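Looking After the Hand-Held Grippers: Progress Report to the Delorme Fund, through May

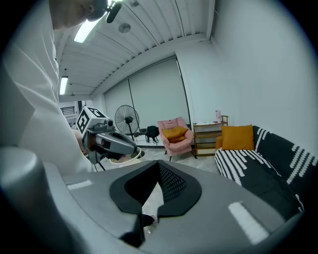 Ener Workshop, Equipment and Upkeep Team

Dear friends at the Fund,

It has been a busy stretch since our last report, and I'm glad to say most of the news is good. You asked us last time to spend less of the page on plans and more on how the grippers themselves are holding up, so I have tried to do that (with my usual trouble keeping things short, for which Bethel has already teased me).

The pair we work with most, which we call the Vikadia pair, has now been through 233 recorded sessions on your grant. We work with one in each hand, often on things set at floor level, such as a round white bowl, and that sort of reaching is hard on the jaws. The inner pads were the first parts to wear. We used to change a pad when somebody complained about it, and by then a good many recordings had a slipping grip in them. Bethel Adugna now checks both pads every 40 hours of use and writes the result in the log, and she changes them as a pair even if one still looks fine. We have gone through 36 pads so far, a few more than we budgeted for, but the slipping has nearly gone away and we would happily make that trade again!

The markers took more patience. The cube on top of the gripper has to sit square on its mount, and a very small twist is enough to throw off the tracking for a whole morning. Capucine Guillot made up a simple jig from scrap so that the cube goes back in the same position each time it comes off for cleaning. She also rewrote the setup sheet, and it now fits on one side of a page. The order is: wipe the cube faces with a dry cloth, seat the cube, tighten the screws a little at a time, press down the corners of the white marker strips, then open and close the jaws ten times and look at the readings before anyone starts work. A newcomer can get through it in a quarter of an hour. The old sheet took most of an hour and a phone call to Capucine.

We had one real repair. In April the jaws on the left-hand unit began to close unevenly, and we spent two days blaming the software. The trouble was a worn bushing, and the replacement had to come from Taltcombe, so we lost nine working days in all. We now keep two spare bushings and a full set of jaw screws in the drawer.

On money, we have spent $1,532 on parts and supplies, mostly pads, marker strips and that one repair. This is inside the line you approved, and the receipts are with the financial summary.

Still to do: the marker strips lift at the ends in warm weather and we have not found an adhesive we like. We are trying two kinds side by side over the summer. Bethel would also like to move the pad check into the session software so it reminds people by itself, and Capucine is drawing up a second jig for the jaw alignment. We would be very pleased to have you visit once that one is ready to try.

With warm thanks from all of us,
The Equipment and Upkeep Team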